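Workshops > Jalstead > News

3 min read

Jalstead workshop group plans lab robot, but so far it lives on a screen

A group at the shared workshop on Brekke Lane in Jalstead says it will have a working laboratory robot on its bench by spring. Members have spent 582 hours on the project. What they can show for it at present is a simulation.

The plan, called Etel, is for a single arm that moves well plates between stations on a table, the sort of fetching and carrying that small labs still do by hand. The group wants to build it from second-hand parts and give the drawings away. It puts the final cost at up to 500 pounds, a figure that leaves out the arm.

Leif Sundqvist, who started the project in September last year, defends the slow route. "If I crash the arm on screen I press reset," he said. "If I crash it on the bench I'm buying a new gripper."

That is fair enough as far as it goes. The trouble is that simulated plates tend to behave. Real ones flex, stick in their holders and arrive with the lid on crooked, and a grip that looks firm in software can let go the first time it meets a greasy thumbprint.

Līga Priedītis, a retired lab technician who uses the workshop for her own repairs, has told the group as much. "I've watched machines costing more than my house drop a plate," she said. "I'd like to see this one pick up 6 in a row, for real, before anyone talks about giving drawings away."

The group's newsletter, which went out on 4 October 2026, promised a "fully automated bench" and gave four reasons why schools should want one. It did not say who would look after it. Sihan Tang, who writes most of the control code, was more careful when asked and said the present aim was one plate, moved from one holder to another, on a real table.

Stills from the group's simulation:

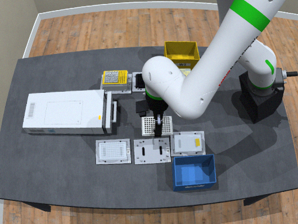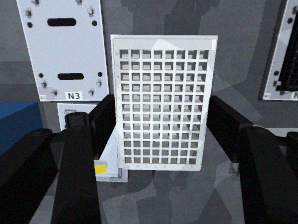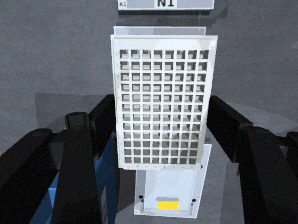 Money is the other open question. The group has applied to the Beltau fund for help with an arm and expects an answer after Christmas. Borghild Sjögren, who runs the workshop's bookings, has pencilled in a corner bench for the build but says it goes back to the woodturners if no hardware turns up by March.

Sundqvist said he was not worried about the bench. He would not give a date for a first public test – only that people would be invited to it.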